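About Viven

Who we are

Viven is a snack and pantry box company. Small one. We pack boxes of shelf-stable food — ramen, snack packs, crackers, oatmeal, tea — and send them to offices, dorms, night crews, and anybody else who gets hungry a long way from a kitchen.

Started by Uchenna Ajayi and Arif Pillai out of Arif's garage in Clornwood. Uchenna was working nights at a print shop where the only food was a machine that ate your dollar. Arif was buying for a corner grocery and knew where to get noodles by the case. First order was 100 boxes for the print shop and two of its neighbors. We packed them on a ping pong table. Took all weekend and half of them had the wrong tea in.

We're in a proper unit now, off Kołodziej Street, Unit 205. High ceiling, cold in November, good loading door.

What goes in a box

Depends what you order, but there's a pattern. Something hot, something crunchy, something small to finish on. The hot thing is nearly always ramen. We've tried the fancy cups, the soups, a rice thing that went everywhere. People write in and ask for the ramen back. So the ramen stays.

Chicken is the one we reorder most. We keep other flavors on the shelf too and you can ask for a mix, or for all one kind, just say so in the notes box at checkout. If you don't say, we mix.

Packs go in flat where we can, snack packs stand up in a bin until it's their turn. Soft stuff last. Sounds obvious, we learned it with a lot of crushed crackers.

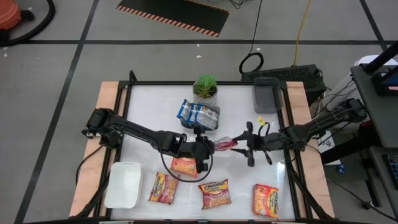
Small bags are the fiddly part of any order. They slide, they fold over, they hide under the noodles and then you're one short when you tape up. Uchenna's rule is that every bag gets handled on its own and laid where you can see the label. Slower, yes. But we get a lot fewer emails about missing items than we did the first year.

Everything gets checked before it's packed:

Seal closed all the way along, both ends
Date on the pack at least three months out
No split corners, no pinholes
Noodles still more or less in one block (they do break, we put the worst ones aside)

The put-aside ones aren't wasted, they go in a bin by the door for whoever's on shift. Arif eats most of them dry out of the pack. We've asked him to stop.
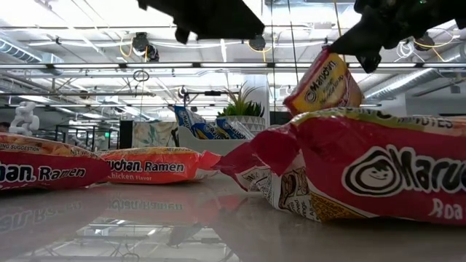

The Sikemine Shelf

This is the part we're proudest of so it gets it's own heading. Sikemine is the after-school center two blocks over. Every month we fill a shelf there, free, with whatever the kids voted for. It's a real vote, paper slips in a coffee can. Up to 200 packs a month at the moment and we'd like to do more. If you tick the Shelf option when you order, a dollar goes to it and we match that dollar.

So far the Shelf has handed out 3326 packs. Uchenna keeps the tally on the back of the office door, in marker, so we can't ever repaint it.

How we work

Mornings are receiving. Cases come in, get opened, get checked, go on shelves. Afternoons are packing. Boxes ordered before noon go out the next day, boxes after noon the day after that. Holidays are slower — last orders for this year's winter boxes close 20 December 2020, and after that we're shut till the new year.

We don't do fresh food, sorry. No fridges. We get asked for fruit alot and the answer is still no, try the grocer on the corner, they're good.

No subscriptions you can't get out of either. Skip a month, stop, come back, all from the same page, no phone call needed.

Allergies

Please read the packs. Noodles have wheat in them, plenty of snacks have nuts or milk. We can leave items out if you tell us, but it all gets packed in the same room and we can't promise no traces.

Come by

Pickup is fine, saves you the shipping. Use the side door and ring twice, the first ring doesn't always work. Bring the old box back if you've still got it, we'll fill it again and take fifty cents off.

Offices wanting a standing order, talk to Arif. Schools, centers and anything to do with the Shelf, talk to Uchenna. Complaints go to either one, they sit next to each other.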